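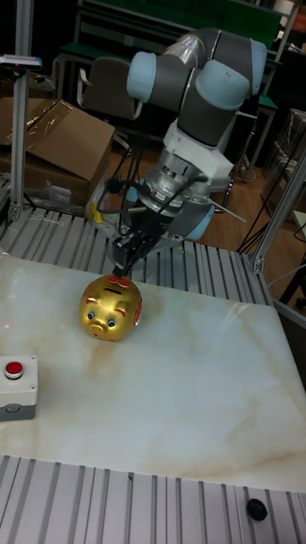

Flandetti Gold Piggy Bank

Item: coin bank, pig shape
Color: gold with red decoration
Price and availability: see the order box at the top of the page

Product details

The Flandetti pig is the shiny one in our coin bank range. It has a glossy metallic gold surface, a coin slot on the back, and a rounded snout with two nostril holes. The eyes are blue with painted lashes, and there is pink blush on the cheeks. The red pattern runs over the sides and the top, with a flower design on the back and red trim on the ear.

People buy it as a present for a new baby, a first apartment, or the new year. It also sells well in December, when we suggest ordering early. We do not hold stock for customers without payment.

Size and weight

Length, snout to tail: 7 inches
Shipping weight: 2 pounds
Coins: all regular US coins, up to and including the half dollar. Large silver dollars do not fit.
Bills: fold twice lengthwise and once across.

The surface is reflective and will pick up the color of whatever you put next to it. On a light shelf it looks paler, and under a warm lamp it looks closer to copper. Please keep this in mind if you are matching it to other gold items in a room. Our Brunet picture frames have a matte gold finish and are not a match.

Getting the money out

There is a round stopper on the underside. Turn the pig over on a folded towel, press one edge of the stopper with your thumb, and lift the other edge with a fingernail. Do not use a screwdriver or knife. If the stopper is tight, leave the pig in a warm room for an hour and try again.

Replacement stoppers are sold separately under part number 149. The same stopper fits the Janda owl bank but not the Prarer house bank, which has a larger opening.

Care

Wipe with a soft dry cloth. Fingerprints show on the gold, so you will probably want to do this often if children handle it. For sticky marks, use a cloth dampened with plain water and dry the pig right away. Glass cleaner, vinegar, and anything gritty will dull the shine. Do not put it in the dishwasher or soak it.

Keep it out of direct sun. The red decoration fades faster than the gold.

A full pig is a good deal heavier than an empty one. Lift it with both hands under the belly, never by the ears, and do not place it on a narrow shelf above a bed or crib.

Packing and shipping

Each pig ships in a plain brown carton with a molded insert. Gift wrap is available at checkout in red or white paper. We can include a card with up to 21 words. Please check the spelling of names before you submit the order, as cards are printed exactly as typed.

Orders placed before noon leave the same day. Delivery time depends on your address and is shown at checkout.

Returns

Unused pigs can be sent back in the original carton within 21 days. We cannot take back a pig that has had coins in it, because coins leave fine scratches around the slot. If yours arrives damaged, keep the carton and the insert and send us a picture of both along with the pig.

Questions we get

Does it come in silver? No. A silver version was made for one season and is sold out.

Is it a toy? No. It is a decorative bank. The stopper is a small part and should be kept away from children under three.

Can you add a name? Yes, on the left side below the red pattern, in red script, up to 7 letters. Personalized pigs take 2 extra working days and cannot be returned. Noémie Sutherland does the lettering by hand, so no two are exactly alike. Accented letters are fine.

Is the pattern the same on every one? The design is the same, but the red is applied by hand and small differences are normal.

See also

Janda owl bank
Prarer house bank
Replacement stopper, part 149
Coin wrappers, assorted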